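专题 > 教育与工程 > 学生团队
分类：机器人学 / 课程与竞赛

先把桶盖拿稳：Flindon 学生机器人社的一个夏季课题

Flindon 学生机器人社今年夏天的课题名为 Pamo，任务书只有一页半。机器人从房间一侧起步，移动到垃圾桶附近，取下桶盖，把地面上的小件物品逐一拾起，投入桶内，再把盖子放回。任务书没有规定物品的种类，只规定了上限：单手可握，重量在末端负载允许范围以内，不含液体和玻璃。验收在九月，由 Tolton 学生邀请赛的家居组承担，场地由主办方布置，参赛队提前半天进场。

社团登记在册的成员多于实际到场的成员。整个夏天固定参加 Pamo 的有五人：Trí Mai 负责遥操作和数据规范，Ngân Nghiêm 负责标定，Mehwish Tanoli 训练策略模型，Hưng La 维护底层通信和日志，Hooman Shojaei 是指导教师，本职在机械系讲授机构学。五人中有三人此前没有接触过双臂平台。

记者到访是 2025年8月24日，星期日，录制当天上午九点开始。

训练室在 Huỳnh 楼一层，原先用作会客和讨论。地面是木纹砖，浅褐色，斜向拼缝，反光较强。对人来说这种地面没有任何问题，对视觉模型则有两处麻烦。第一处是反光斑的位置随时间移动，上午和傍晚采到的同一块地面，亮度分布差别明显。第二处是拼缝本身。浅色的砖缝在多个位置汇聚，低分辨率下容易与细小的白色物体混淆。早期模型多次把夹爪伸向砖缝交汇点，合拢，抬起，然后执行投放动作，全程手中没有东西。

Mehwish 在周报里把这种现象记作“空投”。她的处理办法分两步：一是在录制中加入一定比例的负样本，即地面上什么也不放，操作者控制机器人巡视一圈后停止；二是给夹爪闭合宽度设一个判据，闭合后读数低于阈值即视为未抓到，回到搜索状态。第二步属于规则，写在模型外面。组内对此有过争论。Hưng 主张保留，理由是读数本来就有，不用白不用。Mehwish 起初反对，她认为规则一旦加进去，后面就很难判断模型自身学到了多少。最终的折中是评测跑两遍，一遍带判据，一遍不带，两组结果分开登记。

录制规范由 Trí 起草，目前是第四版，共七页。其中与操作手法有关的占两页，其余都是关于开始和结束。每段录制必须从双臂收拢、底盘静止的姿态开始，静止时间不少于两秒；结束时同样静止两秒。操作者如果中途失手，可以在同一段内补救一次，补救部分保留；第二次失手则整段作废。物品的初始位置由另一人摆放，操作者背对场地，摆好之后再转身。

“操作者自己摆东西，会摆在顺手的地方。”Trí 说，“第一版规范没有这一条，前两周的数据几乎都集中在右手正前方。模型学得很快，只是换个位置就不会了。”

截至到访当日，项目累计录制 2664 段，其中作废 414 段。作废的主要原因与操作无关：有 286 段是各路相机时间戳错位，图像和关节角对不上。Hưng 花了九天定位这个问题，最后查到一台采集主机的时钟同步服务在休眠唤醒后没有自动恢复。现在的做法是每次录制前跑一遍检查脚本，任意两路之间偏差超过半帧，录制程序拒绝启动。脚本共四十行，Hưng 认为它是他整个夏天写得最有用的代码。

相机的分工比较常规。头部相机视野宽，负责房间尺度的信息：家具在哪里，通道多宽，双手各拿着什么。腕部相机视野窄，主要用于接近目标的最后一段。两者的时间基准一致，但有效信息的分布很不一样。头部画面里，一个小瓶子落在肘部附近时很容易被手臂遮住；腕部画面里，夹爪自身占去下方相当大的面积，目标一旦进入两指之间，就只剩边缘可见。
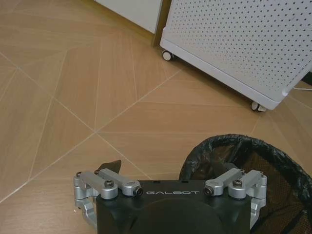
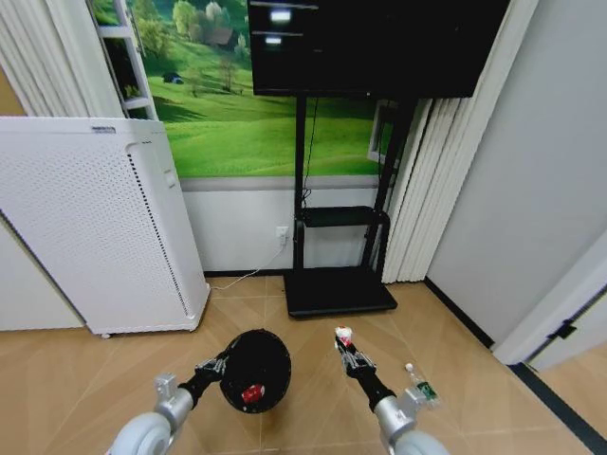 Pamo 课题录制画面：前一张来自腕部相机，可见夹爪右侧套着黑色塑料袋的桶口；后一张为头部视角，左手持一只圆形黑色盖子。

桶盖是任务书中最短的一句，也是耗时最长的一步。圆形、深色、表面几乎没有纹理，从任何方向看都差不多，姿态估计在绕中轴旋转的方向上基本没有约束。取下时不要求方向，放回时同样不要求，因此旋转歧义本身可以忽略，困难出在倾角上。盖子夹持在边缘一点，重心偏在一侧，手臂移动时会绕夹持点缓慢转动。操作者在遥操作时会下意识地用手腕补偿，补偿动作幅度很小，在数据里与噪声难以区分，模型训练后往往把它平滑掉。

五月的做法是取盖之后先把盖子放到地上，再去拾物。这样做双手都空出来，看上去效率更高，但放下和再次拿起各引入一次失败机会，平放在地面上的盖子也很难从边缘夹住。六月起改为一只手始终持盖，另一只手完成全部拾取。总时间变长，成功率上升。Hooman 对这个改动的评价是，这是机构学意义上的减少自由度，他在课上讲过，只是学生此前没有把两件事联系起来。

持盖的手固定为左手，这也是规范的一部分。代价是右手的工作空间只覆盖机器人前方偏右的区域，物品落在左侧时，底盘必须先转向。底盘的转动会带来新的问题：持盖的手臂向外伸出，转动时扫过的范围比底盘本身大。训练室里有立式屏幕支架、空气净化器和垂落的百叶帘，电源线沿墙脚走，一部分横在地面上。标定组为此测了一遍房间，把支架底座和线缆所在的区域标成禁行区，又把手臂外伸的半径加进避障膨胀量。加完之后，房间中可通行的面积明显缩小，有两条原本能走的路线在地图上断开。

Ngân 的解决方式是把膨胀量分成两级。持盖时用大的一级，空手时用小的一级，由夹爪状态切换。切换逻辑本身很简单，难点在切换的瞬间。如果机器人在窄处拿起盖子，它会立刻发现自己处于障碍物之内，规划器报错停机。现在的版本要求取盖之前先检查周围是否满足大的一级，不满足就先后退。这项检查在 Huỳnh 楼的训练室里总能通过，到了别的场地是否成立，组里没有数据。

标定是 Ngân 另一项长期工作。腕部相机固定在夹爪一侧，理论上安装一次即可，实际每隔几天就要复核。她的记录表里，漂移最大的几次都出现在换人操作之后。她推测与收拢姿态时的轻微碰撞有关，没有进一步验证。复核使用一块打印的棋盘格，贴在平整的铝板上，固定放在门边的架子里。她在规范里加了一条，铝板不得作他用，起因是有人拿它垫过笔记本电脑。

到访当天的录制持续到下午。一段正常的录制不长，间隔却长：摆放物品，检查时间戳，操作者归位，静止两秒，开始。上午的操作者是 Trí，下午换成 Hưng。两人的手法差别在曲线上看得很清楚。Trí 接近目标时先到正上方再垂直下降，Hưng 习惯斜着进入。对人来说两种都可以完成任务，对模型则意味着同一状态下存在两种动作分布。Mehwish 最初希望统一手法，试过一周后放弃，因为操作者在刻意模仿他人的动作时失误明显增多。她转而使用能够表达多峰分布的策略结构，并在数据里保留操作者编号，训练时作为条件输入，推理时固定为其中一个。

“固定成谁，我们投过票。”她说，“后来看结果，用的是 Trí 的。垂直下降对砖缝的误判少一些，原因可能是腕部相机正对地面时反光比较弱。这只是猜测。”

垃圾桶本身也改过一次。最初不套袋，桶口边缘清晰，投放的判定很容易做。任务书的修订版要求套袋，袋口外翻，边缘变成不规则的褶皱，黑色表面带高光，每次换袋之后形状都不同。原先用边缘检测估计桶口中心的模块因此失效。现在的方案不再显式估计桶口，由策略直接输出投放位置，只在外部保留一个高度下限，防止指尖勾住袋子。勾袋在七月发生过几次，后果是整只桶被拖动，桶移位后地图中的禁行区没有随之更新，机器人继续按旧位置行驶。录制全部作废，桶没有损坏。

评测按批进行，每批 200 次，物品位置由脚本随机给出，坐标打印在纸上，由不参与训练的成员对照摆放。评测期间不允许修改任何参数，包括相机曝光。最近一批在带判据的条件下完成，结果写进了提交给 Tolton 的技术报告，按赛事规定，报告在比赛结束前不公开。Mehwish 愿意谈的是失败的分布。占比最高的是放回盖子时偏心，盖子一侧搭在桶沿上，另一侧翘起；其次是小件物品在投放途中滑脱；空投排在第三，相比六月已经下降。不带判据的那一批，空投重新回到第一位。

偏心问题目前没有完整的解法。组里试过在放下之后用另一只手轻推盖面，让它自行落位。这个动作遥操作时成功率不错，操作者能看到盖子翘在哪一侧。模型的表现不稳定，有时推在已经落位的一侧，反而把盖子推开。Hooman 建议改从力的角度考虑，用腕部力矩判断接触是否均匀。社团现有的日志里确实记录了关节力矩，采样率偏低，噪声较大，能否使用要先做滤波和对齐。这项工作排给了 Hưng，计划在进场之前完成，列为可选项。

经费方面，社团没有专职技术人员，平台的使用时段要与两门课程共享。八月没有课，时段充裕；九月开学之后，Pamo 只能使用晚间。晚间的室内光照与白天完全不同，窗户一侧不再有自然光，地砖反光来自顶灯，位置固定，强度更高。现有数据中晚间录制所占的比例很低。Trí 已经把接下来两周的录制全部改到日落之后，规范第五版相应增加了一条：开始录制前登记顶灯开启的组数。

Tolton 家居组的场地细则在赛前一周发布，其中会说明地面材质和家具清单，不提供尺寸。往年的细则里出现过地毯。Pamo 的数据中没有地毯，训练室附近也没有适合铺设地毯的空间。Ngân 列了一张进场当天的工作表，前两个小时全部留给建图和标定复核，之后是十次试运行，每次换一处起点。地毯写在表格最后一行，对应的处理栏目前是空白，负责人一栏填了她自己的名字。

下午五点四十分，当日录制结束。Hưng 导出日志，检查脚本报告有一段头部相机丢帧，按规范作废。Trí 在记录表上划掉对应的编号，把手臂收回起始姿态，关断电机电源。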